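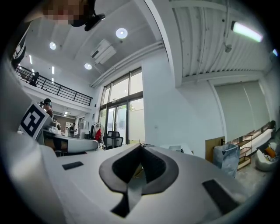

Main studio at Lasau: ceiling lights, AC unit and the mezzanine railing.

Section 4. Setting up the cooking table

I wrote the first version of this section after my third omelet at Lasau, so it leans toward eggs. Most of it works fine for pancakes or dumplings too. If you only want tea, skip to Section 6 (the kettle has its own section, and its own problems!).

Before you start, go and turn the lights on. The round downlights and the long strips under the mezzanine are on different switches, and I like both for cooking. The AC is the other thing to sort out early. I set it to low and leave it alone, although Bernadette Millet will tell you to point the vents at the back wall first, and she's been here longer than I have.

4.1 Placing the cooktop

1. Wipe down the white table and dry it well. The glossy top shows every drip, and the cooktop's feet slide if there's water under them.

2. Set the induction cooktop near the far edge of the table, with the control panel on your left. You want the near half of the table for bowls and plates.

3. Run the cord down to the power strip on the floor. Plug the cooktop in by itself if you can – I've tripped the breaker once with a cooktop and a kettle together, and it's a long walk to the panel.

4. Check that the round knob turns freely and the printed labels under it are facing you. Wipe the labels with a dry cloth only.

Caution: keep your feet clear of the cables when you step back from the table. Closed shoes, please. Sneakers are fine.

Note: don't drag the cooktop across the table. Lift it. Herman Wuisan buffed out the last scratch and I promised him there wouldn't be another one. 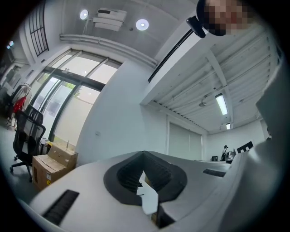

Mikport, November

I've redone this next part now that the weather has changed. We cook with the place closed up in the cold months, and steam goes straight up and hangs under the ceiling near the pipes. Open a window for ten minutes after frying anything with onions. Yannick Poulain prefers to do it before, during and after, which is up to him (bring a sweater).

4.2 Heating the pan

1. Check that the pan is clean underneath. One dried drop of batter is enough to make it rock on the flat surface.

2. Center the rectangular pan on the black part of the cooktop, with the wooden handle pointing toward whoever is cooking. If two people are sharing the table, agree on whose side the handle goes before you switch on.

3. Turn the knob to a medium setting. I use 1,000 watts for warming up and then drop one step. If the display blinks and nothing heats, the pan has wandered off center, so nudge it back.

4. Add a little oil and spread it into the corners with a folded paper towel. People forget the corners, and that's where the egg sticks.

5. Pour in the first thin layer. For a rolled omelet I mix three eggs with a splash of stock, and each pour should only just cover the bottom.

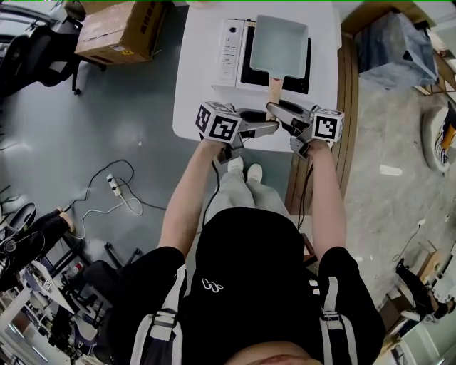 Once that layer has set on the bottom but still looks shiny on top, lift the handle a little and start rolling from the far end. Go slowly. Shigeru Ishida taught me to push the finished roll back to the far side, oil the bare part again and pour the next layer so it runs under the roll, and I've done it his way ever since. Mine are still lumpier than his.

Caution: the cooktop surface stays hot from the pan after you switch off. Don't rest a towel or a plastic spatula on it.

4.3 Putting things away

1. Turn the knob to off, then unplug at the strip.

2. Let the pan cool before washing. Soft sponge, warm water, and please don't leave the wooden handle soaking.

3. Wipe the table again, including the brown edge along the side. Flour collects there.

4. Write the oil on the shopping list if the bottle is under a quarter full. Maëlys Hamel does the order in the evening, and anything added after 6 p.m. waits for the next one.

Spare sponges are in Section 5, under Cupboards.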